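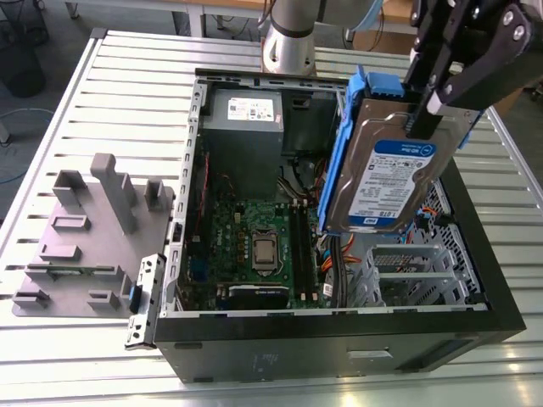 3. Cell Setup and Maintenance

3.1 Work table and fixture

The disassembly cell is built on a table of parallel aluminum extrusions. The extrusion slots take T-nuts, so a fixture can be shifted without drilling. The desktop tower is laid on its side with the side panel off and the interior facing up. To its left is the grey 3D-printed fixture plate, with blocks, slots and a vertical post at fixed positions.

The first version of the plate, printed by Montserrat Galindo in November, warped at one corner and rocked when the arm pressed down on it. The second was printed with a thicker base and has stayed flat. Both versions share the same hole pattern — the taught positions only needed a height correction.

3.2 Gripper

The gripper is assembled from black metal plates joined with screws. We call this build Naltach in the code and in the log sheets. The hard drive is handled in its blue plastic caddy, and the fingers close on the drive and caddy together. Early trials used a higher closing force, which flexed the caddy and made it bind in the bay. We lowered the force in steps until the caddy slid freely and the drive still did not slip.

Screws on the finger mounts worked loose during long runs. The current procedure is:

1. Stop the program and move the arm to the service position.
2. Switch off gripper power at the controller.
3. Check each finger for side play by hand.
4. Remove any loose screw, clean the thread and refit it with medium threadlocker.
5. Restore power and run the open and close test 6 times.
6. Record the result on the log sheet.

The full check is done every 2,000 cycles. Maricruz Cervantes wrote a counter into the control script that blocks a new run once the limit is reached. It can be reset only after step 6 has been entered.

3.3 Calibration

The tower is not clamped, so its position has to be checked before each session. The arm touches two points on the chassis and the script calculates the offset. If the second point disagrees with the stored value, the tower is reseated against the stops and the routine is repeated. Calibration takes 60 seconds when no reseating is needed.

Most faults in this stage came from cables inside the case. A loop resting near the drive bay can catch the caddy on the way down. We now tuck the cables by hand before calibrating, and the insertion speed is reduced for the last part of the travel.

3.4 Outstanding items

The finger pads show wear on the inner edge and should be replaced before the MacKinnon lab demonstration. The spare pads are in the drawer marked Kosten, with the threadlocker and the hex keys. The fixture drawings still need to be updated to the second version.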